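Sedgwick Mill Open Day

The Sendoswood mill at Sedgwick opens to the public once a year, in October. I went up with the local history group. We left at 7:30 in the morning and got there a little before ten. Parking is in the field behind the drying sheds and costs nothing, but the ground was soft and two cars had to be pushed out later.

The tour starts in the log yard and takes 80 minutes. Hard hats are handed out at the gate. Most of what comes in is maple and beech. The main saw was running when we went through, so we couldn't hear much of the talk until we got to the kilns. There are four of them, and the largest holds 3,065 boards at a time. Drying takes longer than I had expected. Beech stays in for several weeks, and a load that is hurried will split at the ends.

After the kilns we saw the planing room and the old steam engine, which last ran in the fifties. The engine house roof is being repaired and half of it was under tarps. A display on the wall shows the mill in its best years, when it had 235 people on the payroll. It has fewer than 100 now.

The finishing shop was the busiest stop. Cutting boards are grooved, sanded and oiled there, then boxed for the stores under the Stoliria name.

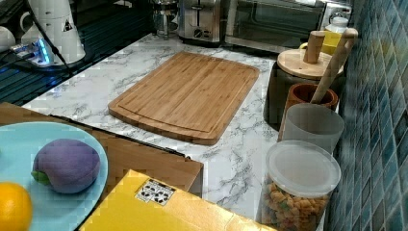 The mill shop sells seconds at a good discount, mostly boards with a small knot or a color mismatch. Cash only. I bought a beech rolling pin and a bag of offcuts for the stove.

Lunch was soup and rolls in the canteen, and the line was long by noon. Go before the tour if you can. The restrooms are across the yard by the weighbridge.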